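Vorlesung Roboterlernen, Einheit 5: Bewertung von Manipulationsstrategien in der Simulation

Begleittext zur Vorlesung. Verantwortlich: Visitación Segura. Übungen: Kibet Nyamweya und Telmo Carrasco. 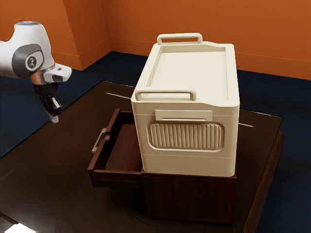 Warum bewertet man eine gelernte Strategie zuerst in der Simulation?

Weil man dort dieselbe Anfangslage beliebig oft herstellen kann und weil ein Fehlversuch keine Hardware kostet. Man bekommt auf diese Weise viele Versuche unter Bedingungen, die man genau kennt. Ob die Zahlen auch am echten Arm gelten, ist eine eigene Frage, die wir in Abschnitt 4 behandeln.

1. Aufgabe und Begriffe

Wir arbeiten in dieser Einheit mit der Aufgabenfamilie "Schublade" aus der Umgebung Mondlow. Auf einem Tisch steht ein Schränkchen aus dunklem Holz mit einer Schublade, an deren Front ein stangenförmiger Griff sitzt. Oben auf dem Schränkchen steht ein großer cremefarbener Kasten mit einer flachen Vertiefung. Der Arm ist weiß, der Greifer schwarz. Die Familie enthält drei Aufgaben: Schublade öffnen, Schublade schließen, Gegenstand in die Schublade legen. In der dritten Aufgabe kommt ein kleiner Würfel dazu, der am Anfang einer Episode auf dem Tisch erzeugt wird.

Folgende Begriffe werden im ganzen Text in gleicher Bedeutung verwendet:

Episode: ein Versuch vom Zurücksetzen der Umgebung bis zum Erfolg oder bis zum Ablauf der Zeit. Das Zeitlimit beträgt 3000 Simulationsschritte.

Strategie (policy): eine Abbildung von der Beobachtung auf die Aktion. Die Beobachtung besteht bei uns aus einem Kamerabild und den Gelenkwinkeln, die Aktion aus einer Verschiebung und Drehung der Hand sowie dem Öffnungsgrad des Greifers.

Anfangslage: Stellung des Arms, Stellung der Schublade und Ort des Schränkchens auf dem Tisch. Die Anfangslage wird aus einer festen Liste gezogen und hat eine Nummer.

Erfolg: eine Bedingung über den Zustand der Simulation, nicht über das Bild. Für "Schublade schließen" muss der Auszug unter einer Schwelle liegen, und der Greifer darf den Griff nicht mehr berühren. Der zweite Teil wird in den Übungsabgaben oft vergessen.

2. Die Methode

Die Strategie wird durch Nachahmung gelernt (behavior cloning). Der Datensatz enthält 1179 Vorführungen, die von Panya Kaewmanee und Benito Gallardo mit einem Steuergerät aufgenommen wurden. Jede Vorführung ist eine Folge von Paaren aus Beobachtung und Aktion. Gelernt wird ein Netz, das aus der Beobachtung die Aktion der Vorführung vorhersagt. Der Verlust ist der mittlere quadratische Fehler für die Bewegung und die Kreuzentropie für den Greifer.

Wie aus den früheren Einheiten bekannt ist, hat dieses Verfahren eine Schwäche. Die Strategie macht kleine Fehler, kommt dadurch in Zustände, die in den Vorführungen nicht enthalten sind, und macht dort größere Fehler. Wir verwenden zwei Gegenmittel.

Erstens wird nicht eine einzelne Aktion vorhergesagt, sondern ein Abschnitt von mehreren Aktionen. Die Anzahl der Entscheidungen in einer Episode wird dadurch kleiner. Der Nachteil ist, dass die Strategie innerhalb eines Abschnitts nicht auf Neues reagiert. Wenn die Hand den Griff der Schublade knapp verfehlt, wird der Abschnitt trotzdem bis zum Ende ausgeführt.

Zweitens wird ein Teil der Vorführungen mit absichtlicher Störung aufgenommen. Die Hand wird während der Aufnahme seitlich verschoben, und die vorführende Person muss korrigieren. Die Störung selbst wird vor dem Training aus den Daten entfernt, nur die Korrektur bleibt. Lässt man die Störung in den Daten, so lernt das Netz auch die Störung. Diesen Fehler haben wir im ersten Durchgang selbst gemacht – die Hand hat damals vor jedem Griffkontakt deutlich gezittert.

3. Ablauf der Bewertung

Jede Strategie wird auf denselben Anfangslagen geprüft. Die Liste der Anfangslagen wird vor dem Training festgelegt und danach nicht mehr geändert. Für die Übung verwenden wir 19 Anfangslagen, jede mit fünf verschiedenen Startwerten des Zufallsgenerators. Der Startwert wirkt nur auf das Rauschen in der Beobachtung und auf die Ziehung der Aktion.

Der Ablauf für eine Strategie ist so:

Umgebung mit der Nummer der Anfangslage zurücksetzen.
Simulation kurz ohne Aktion laufen lassen, bis alle Körper ruhen.
Strategie ausführen bis Erfolg oder Zeitlimit.
Ergebnis, Nummer, Startwert und Anzahl der Schritte in die Datei schreiben.
Bei Misserfolg zusätzlich die Kategorie des Fehlers eintragen.

Die Kategorien sind: Griff nicht erreicht; Griff erreicht, aber abgerutscht; Schublade bewegt, aber Schwelle nicht erreicht; Zusammenstoß mit dem Schränkchen oder dem Kasten. Passt ein Versuch in zwei Kategorien, gilt die zeitlich erste.

Es ist nicht erlaubt, einzelne Versuche zu wiederholen, wenn das Ergebnis "unglücklich" aussieht. Wenn die Simulation wirklich abstürzt, wird der Versuch mit gleichem Startwert noch einmal gerechnet und in der Datei markiert.

Zur Statistik: Versuche mit der gleichen Anfangslage sind nicht unabhängig. Eine schwierige Lage ist für alle Startwerte schwierig. Wer alle Versuche in einen Topf wirft und daraus ein Konfidenzintervall rechnet, bekommt ein zu schmales Intervall. Man bildet deshalb zuerst den Mittelwert pro Anfangslage und zieht dann beim Bootstrap die Anfangslagen mit Zurücklegen, nicht die einzelnen Versuche. Vergleicht man zwei Strategien, so rechnet man mit der Differenz pro Anfangslage.

4. Was die Simulation aussagt und was nicht

Für den Vergleich zwischen Simulation und Wirklichkeit betrachten wir zwei Größen. Die erste ist der Unterschied der Erfolgsraten. Die zweite ist die Rangfolge: Wenn Strategie A in der Simulation besser ist als Strategie B, ist sie es dann auch am echten Arm? Für die Auswahl einer Strategie ist die zweite Größe wichtiger. Eine Simulation kann alle Erfolgsraten zu hoch schätzen und trotzdem brauchbar sein, solange die Reihenfolge stimmt.

Bei den Schubladenaufgaben gibt es zwei Hauptquellen der Abweichung.

Die erste ist der Kontakt. Reibung zwischen Fingerspitze und Griff sowie Reibung in der Schubladenführung sind in Mondlow je ein einziger Parameter. Eine echte Führung klemmt, wenn man schräg zieht. Im Modell klemmt sie nicht. Strategien, die schräg ziehen, werden deshalb zu gut bewertet, und hier kann sich auch die Rangfolge ändern.

Die zweite ist das Aussehen. Wand, Boden und Tisch haben in der Simulation gleichmäßige Farben, und der Schatten um das Schränkchen ist glatt. Ein Netz, das nur solche Bilder kennt, kann sich an Merkmale halten, die im Labor nicht vorhanden sind. Wir prüfen das mit einer einfachen Probe: Die Farbe der Wand wird geändert, alles andere bleibt gleich. Fällt die Erfolgsrate stark, dann hat die Strategie etwas über die Wand gelernt, was sie nicht lernen sollte. Die gleiche Probe macht man danach mit dem Tisch und mit der Beleuchtung, immer nur eine Änderung auf einmal.

Ein Ergebnis aus dem letzten Durchgang, ohne Zahlen, weil die Auswertung noch nicht abgeschlossen ist: "Schublade schließen" hat die Änderung der Wandfarbe gut überstanden, "Schublade öffnen" weniger gut. Unsere Vermutung ist, dass man zum Schließen den Griff nicht genau treffen muss. Man kann die Front an vielen Stellen drücken. Zum Öffnen braucht man die Lage des Griffs genau, und ein kleiner Fehler in der Wahrnehmung reicht für den Misserfolg. Geprüft ist diese Vermutung noch nicht. Carrasco schlägt vor, bei beiden Aufgaben den Abstand zwischen Fingerspitze und Griffmitte beim ersten Kontakt zu protokollieren.

5. Aufgaben zur Übung

Aufgabe 1. Schreiben Sie die Erfolgsbedingung für "Schublade öffnen" als Funktion des Zustands. Begründen Sie die Wahl der Schwelle. Was passiert, wenn die Schublade am Anfang schon teilweise offen ist?

Aufgabe 2. Bewerten Sie die beiden mitgelieferten Strategien nach dem Ablauf in Abschnitt 3. Geben Sie das Konfidenzintervall einmal mit und einmal ohne Berücksichtigung der Anfangslagen an und erklären Sie den Unterschied in zwei bis drei Sätzen.

Aufgabe 3. Ändern Sie die Reibung der Führung in drei Stufen. Bleibt die Rangfolge der Strategien gleich? Zeichnen Sie die Erfolgsrate über der Reibung.

Aufgabe 4 (freiwillig). Entwerfen Sie eine Störung der Beobachtung, die "Schublade schließen" deutlich schlechter macht, "Schublade öffnen" aber kaum.

Die Abgabe erfolgt zu zweit. Bitte die Ergebnisdatei unverändert mitschicken, auch wenn sie markierte Versuche enthält. Die Sprechstunde von Kibet Nyamweya ist am Dienstag nach der Vorlesung, Fragen zur Installation von Mondlow bitte vorher im Forum stellen.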